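Removing Stuck-On Card Adhesive and Residue from a Sealed Wood Tabletop
Updated January 27, 2021

New payment cards are usually mailed on a carrier sheet, held by a strip of removable glue. If the card is set face up on a table before the strip is rubbed off, the glue can transfer to the finish. The method below applies to varnish, lacquer and polyurethane. Do not use it on waxed or oiled wood.

Materials

Plastic scraper or an expired card
Mineral spirits
Cotton cloths, 2
Mild dish soap
Paste wax (optional)

Step 1. Test the finish

Apply one drop of mineral spirits to the underside of the table. Wait 12 minutes. If the spot turns tacky or dull, stop and use soap and water only.

Step 2. Lift the bulk of the glue

Hold the scraper at a low angle and push along the grain. Scraping across the grain leaves marks that show under side light, most of all on dark reddish brown wood.

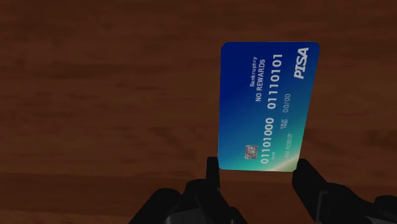 Step 3. Dissolve the film

Dampen a cloth with mineral spirits and lay it over the residue for 4 minutes. Wipe in one direction. Repeat with a clean part of the cloth until the surface no longer drags. Keep the solvent away from veneer seams.

Step 4. Wash and dry

Wipe with a weak soap solution, then with plain water. Dry at once.

Step 5. Restore the sheen

If the cleaned area looks flat, apply a thin coat of paste wax, let it haze, and buff with a dry cloth. Signe Hjaltadóttir's shop in Clarnesham waxes the full top in all cases to avoid a visible patch.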